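Parallel gripper pads for thin, glazed plates – hard wedge vs. sculpted

Forum: End effectors and tooling
Started 19 Apr 2018

Kenta Furukawa wrote:
I'm comparing two finger sets on the same parallel gripper for loading plates into a wire rack. Set one is the stock Aton wedge. Set two is a sculpted pad from Witar with a narrow tip. Wrist camera on both, same controller, force limit 30 N. I logged 189 grasps before changing anything else.

The sculpted pad has the lower slip rate so far. My concern is the contact area on a curved face once the plate is vertical.

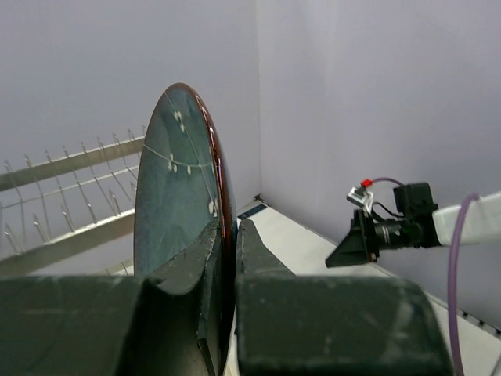
Edge-on grasp, blue-grey plate, rack at left.

Maham Farooqui wrote:
30 N is a lot for a ceramic rim. We run the wedge at half that and get no slip on flat-backed plates. I suspect you are measuring pad wear. Were the pads cleaned between runs?

Kenta Furukawa wrote:
Wiped every 30 grasps. At 15 N the wedge lets the plate rotate about the contact line whenever the arm decelerates. Translation is fine, rotation is what fails. The larger plates are worse, as you would expect from the moment arm.

Farzana Butt wrote:
Then lower the deceleration first. Changing force and pad geometry together tells you nothing. Also check where you grasp. Anything off the vertical line through the center of mass will swing, whatever the pad is made of.

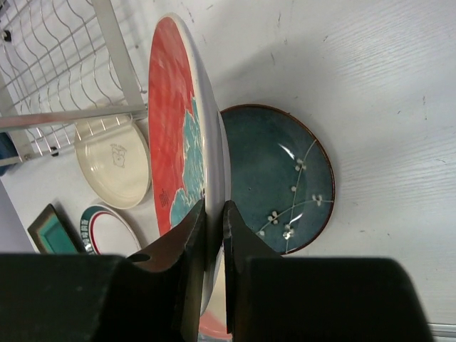
Does the grip force need to change with plate diameter?
Mass and grasp offset matter more than diameter, so set the force from the worst-case moment and keep it fixed for the batch.

Shahzad Tanoli wrote:
I disagree with keeping it fixed. The Belkadi controller can ramp force against measured finger position, and it costs you 2 ms per cycle. With mixed plates I would use it.

Farzana Butt wrote:
It can, but the position signal is noisy near full close, and a plate rim is thin. You end up ramping on noise.

Kenta Furukawa wrote:
I see the same noise. Filtering helps, at the price of lag. The other open item is the camera. From the wrist, the fingers hide the lower part of the view on approach, and a shiny rack wire gives the depth estimate trouble. Exposure is fixed at 500 µs for now.
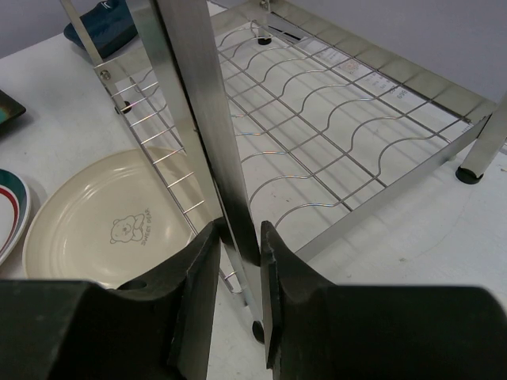
Atieno Mfinanga wrote:
Try a shorter exposure and a second view from the side before you blame the depth code. We had the same false edges with the Plondance module, and most of them went away once the highlights stopped clipping. I would leave the pads alone until that is settled.

Maham Farooqui wrote:
Agreed on exposure. Still not convinced about 30 N.

Kenta Furukawa wrote:
I'll rerun the wedge at 15 N with the deceleration halved, then repeat with the shorter exposure. Logs will go in this thread.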